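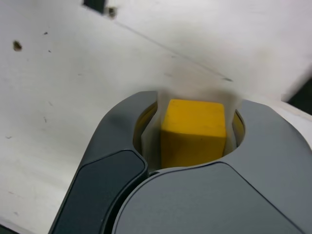 I've been putting off writing about the budget because I kept hoping it would get prettier, and it hasn't. So let's do it. When I started planning this little pick-and-place cell for the shop, I had one line in my spreadsheet that said "gripper" and one line that said "everything else," and I thought the arm was going to be the scary part. The arm was fine! I got three quotes on arms and they all landed close together. The gripper is where I've spent my evenings. The gray one that's got hold of the yellow cube has those pale, see-through pads pressing on either side of it, and those pads are what I now think about when I'm brushing my teeth.

Let me back up. My first idea was to go cheap. Dekeritz sells a plain two-jaw gripper with hard fingers, and for boxes it would be great. But we don't do boxes, we do small molded parts with soft corners that come in a bunch of sizes, and hard fingers mark them. I know this from a very sad tray of samples I mailed out in April. They came back with little shiny dents in the sides (and a friendly note, and a bill for the shipping).

So, soft pads. The catch with soft pads is they're a consumable, and I had not planned for a consumable. Teno quotes the pads in packs of 5, and the pack price looks like nothing until you ask how long a set lasts. I asked. The answer was "it depends on your parts," so I asked again in a grumpier way, and the rep finally suggested I plan on changing them every 60 days and adjust from there. Fine. That's a number I can type into a cell. It also pushed the yearly cost past what I'd set aside for spares on the whole system, so I had to go find that money somewhere, and where I found it was the fancy cart. Goodbye, fancy cart. The thing is going on the old steel bench.

My friend Wichai Rojanasak has bought a lot more of this stuff than I have, and I called him one night to complain. He let me go on for a while and then asked what I had down for the hours. What hours? My hours, he said – the ones for mounting it, swapping pads, teaching positions, and redoing the positions when somebody bumps the table. I had zero. I had literally typed a zero. I've since put in two weeks and he thinks that's light.

He also told me to price the adapter plate before I signed anything, and I'm so glad he did. The gripper and the arm I like don't share a bolt pattern (of course they don't), and the plate that fixes this comes from Buenaventura and has a longer lead time than the arm itself. I would have had a robot sitting there with no hand, and I'd have been paying for it the whole time.

Where I am now: arm picked, gripper almost picked, plate ordered. I'm still going back and forth on the Prenex service plan. It covers five years and it's a big chunk up front, and my gut says skip it, but my gut also said zero hours. If you've had one of these plans and used it, please tell me what for! I can't get a straight story out of the sales sheet, which mostly talks about peace of mind.

One more thing for anyone making the same kind of list. Put tax and freight on their own lines. I had them folded into the totals on some quotes and left off on others, and I spent a whole Saturday-type afternoon thinking one vendor was a bargain when they just hadn't added the freight yet. I've redone the sheet since then and I'll post a blank copy once I've cleaned out my notes to myself, a few of which are rude.

Next up is the power drop. The electrician is coming by to look at the wall behind the bench, and I still have to move the shelves.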